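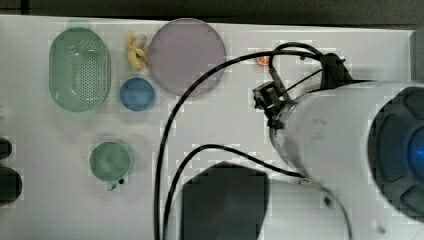
Green oval colander and household items on a white tabletop.

Hirwood Dultura Evening Herbal Capsules
Item 3896

Dultura is a dietary supplement for adults who wish to support normal rest and a calm mood at the end of the day. Each capsule combines lemon balm leaf, passionflower and magnesium. The formula contains no melatonin and no added sugar.

Directions
Adults take two capsules with water, one hour before bed. Do not exceed the stated amount. The product may be taken with or without food.

Contents
Each serving of 2 capsules provides 600 mg of herbal blend. The capsule shell is made from plant cellulose. Other ingredients: rice flour, silica.

Cautions
Consult a physician before use if you are pregnant, nursing, taking prescription medicine or under treatment for anxiety or depression. Do not drive after use if you feel drowsy. Keep out of the reach of children. Store tightly closed at room temperature.

Ordering
Dultura is packed at the Hirwood facility in Ivville and supplied to pharmacies and clinics through Nijs. Trade orders are accepted by the case. The label text was last revised on 2022-01-15 by Petro Semeniuk, Product Information. Questions about ingredients may be sent in writing to Abdelkrim Ramadan, Quality Department, extension 284.

These statements have not been evaluated by the Food and Drug Administration. This product is not intended to diagnose, treat, cure or prevent any disease.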